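How to Judge Whether a Machine Is Ready for a Household Chore

Wallimance Guidance Series
Last reviewed in April

This page is intended for facilities staff, care home managers and members of the public who have been offered a trial of a chore robot. It sets out a simple procedure for deciding whether a machine can take over a given task. The procedure was developed at the Githolm test kitchen and is used in all Wallimance assessments. No technical training is required.

Before you begin

Set aside a full working day. You will need the room where the chore is normally done, the items normally used, a timer and a printed copy of the trial sheet. Do not buy new items for the trial. A machine that has been set up on one style of cup should be tested on the cups you own.

Step 1. Choose one chore and write it as a single sentence

"Clear the table" is too broad. "Pick up one cup from the table and place it on the tray" is suitable. Most household chores break down into between 4 and 13 such sentences, and each should be tested separately. Record the starting position of the item, the finishing position, and what would count as damage.

Step 2. Begin with a clear surface and one item

Remove everything from the work area except the item to be moved. Place the item well back from the gripper, so that the approach is tested as well as the grasp. Plain items deserve particular attention. A white cup on a pale wooden tabletop offers little contrast and no printed pattern, and cups that narrow toward the base can slip downward if the fingers close too high or too lightly.

Check the fingers before the first attempt. They should be fully open, with the gap between them lined up with the item. Look closely at the pads where the covering meets the body of each finger. Frayed edges and stray threads should be written down on the trial sheet, as wear of this kind may affect grip over a long run.
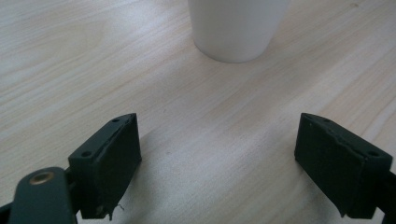
Step 3. Run the attempts without helping

Carry out at least 700 attempts for any task that will be done daily. This can be spread over several sessions. Do not straighten the cup, move the lamp or restart the machine between attempts unless the trial sheet calls for it. Each time a person steps in, the attempt is marked as assisted, even if it ends well.

Step 4. Add ordinary disorder

Repeat the trial with the surface as it is usually found: plates, crumbs, a folded newspaper, a second cup close to the first. Change the lighting once. Results often fall sharply at this stage, and the lower figure is the one to use when making a decision.

Step 5. Compare the result with the chore as done by a person

Include setup time, charging, cleaning and supervision. A machine that moves a cup in the same time as a person but needs someone standing by has not yet saved any labor.

What current results suggest

Across 3762 recorded attempts at Githolm, using the Ayala and Trasgate arms, single cups on clear tables were handled dependably. Mixed tables were not. Our present advice is that machines may be considered for repeated, single-item tasks in a fixed place - sorting bins, loading a marked tray - and that general tidying should remain with staff.

Trial sheets should be kept on file and the procedure repeated after any change to the gripper, the software or the room.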